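Counting the tries that fail

Miroslava Levchenko asks me to sit on the left, away from the window, so the glare doesn't fall on her monitor. She runs the data side of a project called Relier, which has two rooms above a tyre fitter's and a kettle that trips the fuse if the heater is on. I had come because I'd read one too many announcements claiming that robots can now pick up anything they're shown. I wanted to talk to a person who does the showing.

"We don't say anything," she said. "We never have. I'd take that word out of every press release in the country if they let me."

Her job is collecting demonstrations. An operator drives a two-armed robot through a small job, such as lifting an object off a stand or putting something on a shelf, and the computer records what the arms did and what the cameras saw at each moment. Do that enough times and a learning system can be trained to copy it. Relier does a large share of this in simulation, where the arms and the table are drawn by software and the operator sits in a chair with a pair of hand controllers.

I told her that sounded like a video game, and a dull one.

"It is dull. The dullness is most of the work. You do the same reach 80 times before lunch, and if you start doing it beautifully on the sixtieth you've spoilt the set, because now half of it looks like one person and half looks like another. I've got an operator who is the quickest we have and I throw out more of his work than anybody's."

Why throw out the good ones?

"I throw out the ones that are quick in a way the machine can't follow. He knows where the thing is going to be. He's already moving before it's come into view properly. The system only gets the picture, it doesn't get what he had in his head. So it learns that you lunge at an empty bit of table and something will turn up."

She pulled up a list of that morning's recordings and let me scroll. Each had a line of notes beside it. Most of them were terse: "slow close", "clipped cup", "redo, wrong start". One said only "no". I asked who had written that and she said she had, at ten to eight, before coffee.
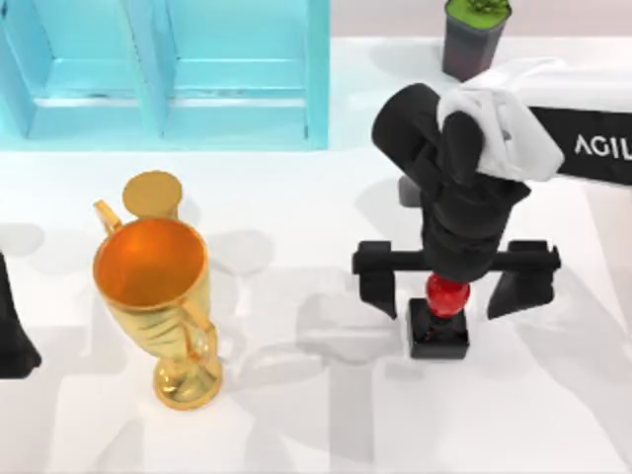
What worries me about all this is the distance between the thing on the screen and the thing in a kitchen. A drawn object weighs whatever somebody typed in. It doesn't have jam on it. I put this to Levchenko expecting a defence, and she more or less agreed with me, then got annoyed that I'd stopped there.

"Yes, fine, it's wrong. The friction's wrong, the way things tip over is wrong, shiny things are especially wrong. Everybody who works on it knows that. The question is whether it's wrong in a way that ruins what comes out the other end, and you can only find that by putting it on a real arm. People write that simulation works, or they write that it doesn't. I'd like them to say for which job."

So for which job does it work?

"Coming in from above onto something that stands still and isn't soft. I'd stand by that. Lining the wrist up, opening wide enough, not knocking the neighbour over on the way in. After contact I trust it much less."

She has numbers, though she was slow to part with them. In July the team trained on simulated recordings alone and tried the result on the real robot with 5 objects it had been shown in software. It managed 4 of them on most attempts. Then they swapped in 5 it had never seen, of similar sizes, and it managed 2. She wrote these on the back of an envelope for me, and underlined the 2.

I said that 4 out of 5 was the figure I would expect to see in an announcement.

"It was in one. Whitfield put it on a slide. They pay for a good part of this, so they can put what they like on a slide, but I asked for the other number to go next to it and it went in a footnote. Then in the next version the footnote had gone. I don't think anyone sat down and decided that. The slide was crowded."

Whitfield wants arms that can tidy and restock display shelves, and chose the sort of objects Relier practises on. Levchenko thinks the choice leans too heavily towards things that look impressive when lifted. She would like more flat things, more things in bags, more things lying on their side against other things. She has asked for a drawer of cables. The answer so far is that cables are in a later phase.

"Later phase means never. Put that in."

The recording software is called Stekico, and it came from another group that has since moved on to something else. Its great advantage, according to Levchenko, is that it can take one human demonstration and turn it into many by shifting objects, changing the light and replaying the arm's path with small corrections. Its great drawback is the same. A set sold as thousands of examples may come down to a couple of afternoons of somebody's wrist.

I asked whether that was dishonest.

She thought about it for long enough that I heard a wheel gun start and stop downstairs.

"It's not dishonest if you say it. I've read papers where I had to get to the last page to learn how many were done by a person. I've also written one like that, early on, and I wouldn't now. A shifted copy does help. It stops the thing from memorising that the cup is always there, on that spot. But the idea in it, how to get hold of the object, which side to come from, what to do when it slips, that's only in there as many times as a human being put it in."

Her own practice is to keep the human recordings in one folder and the multiplied ones in another, and to report both. She also keeps failures, and this was the part of the afternoon I hadn't expected to find interesting. When an operator drops something, or closes the fingers on nothing, the usual habit is to delete the recording and start again. Relier stopped deleting them in the spring. Each is marked with the moment it went wrong, by a person watching it back, and it's slow work. They disagree about the moment more often than you'd think.

"One of us says it went wrong when the finger touched. I say it went wrong a long way before that, when she came in crooked and didn't fix it. We had that argument for an hour over one clip. I still think I'm right."

Does keeping them make the robot any better?

"I don't know yet." She waited for me to write it down. "We've got one comparison and it came out slightly in favour, and it's too small to lean on. Ask me when we've done it on the second robot."

The second robot belongs to a partner called Trerkex, whose arms are a different length and whose fingers open less widely. Getting recordings made for one machine to be of any use to the other is supposed to be among the project's main results. I asked how that was going and she made a face. The first attempt had the shorter arm straining towards objects it couldn't reach, she said, and stopping there, fully stretched, until somebody switched it off.

I tried an operator's seat for a few minutes before I left. The controllers are light and you lose track very quickly of how your own hand is turned. On my first go I closed the grip too early. On my second I knocked the object off its stand and it rolled further than I thought it should, and I said so, and Levchenko said yes, that was the rolling she'd been complaining about. On the third I got hold of it, lifted it and was absurdly pleased. She watched the recording back at half speed with her chin in her hand.

"You hovered," she said. "You hovered for ages and then you snatched. I can't use it as a good one."

She typed something in the notes column and I leaned over to read it. It said "visitor, keep, failure", with a question mark after the last word. I'm still not convinced that a shelf-stacking robot is any closer for it, and when I said as much on the stairs she told me to come back once they had the cables.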